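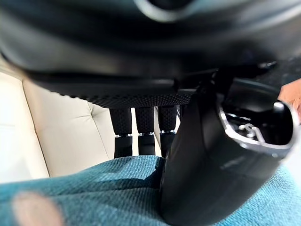 Projektgruppe Ririne — Protokoll der Sitzung vom 10. Mai 2022

Anwesend: Amaral, Goodwin, Grimshaw, Nepia
Entschuldigt: Tomoana

TOP 1 Stand der Aufgabe »Sofa aufräumen«
Die Sequenz aus dem April (Kissen greifen, anheben, ablegen) bleibt Grundlage für den Wettbewerb in Altthorpe. Nepia meldet 180 verwertbare Durchläufe. 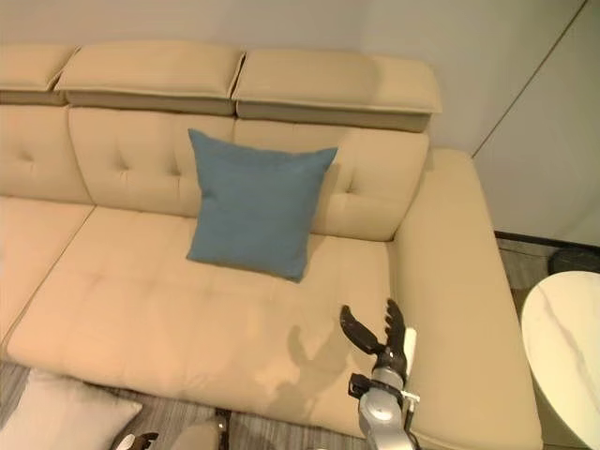

Protokoll: Benedita Amaral

TOP 2 Anfahrt Einzelkissen
Ausgangslage: blaugrünes Kissen an der Rückenlehne, rechter Greifer geöffnet über der Sitzfläche. Goodwin beantragt, die Anfahrhöhe im Skript als Parameter zu führen. Angenommen.

TOP 3 Zweiarmiges Greifen
Textil wird links und rechts an der Kante gefasst. Offen ist die Synchronisation beider Arme — Grimshaw prüft die Zeitstempel.

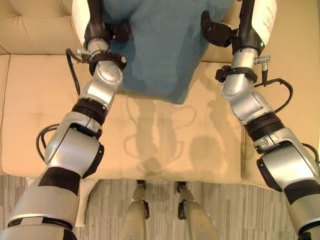
Lesezeit: 2 Minuten

Die Kabel am Handgelenk laufen in Schlaufen seitlich am Arm. Nepia schlägt eine engere Führung vor; Entscheidung vertagt.

TOP 4 Verschiedenes
Tomoana reicht die Anmeldung für Altthorpe nach. Nächste Sitzung nach Abschluss von Testreihe 7.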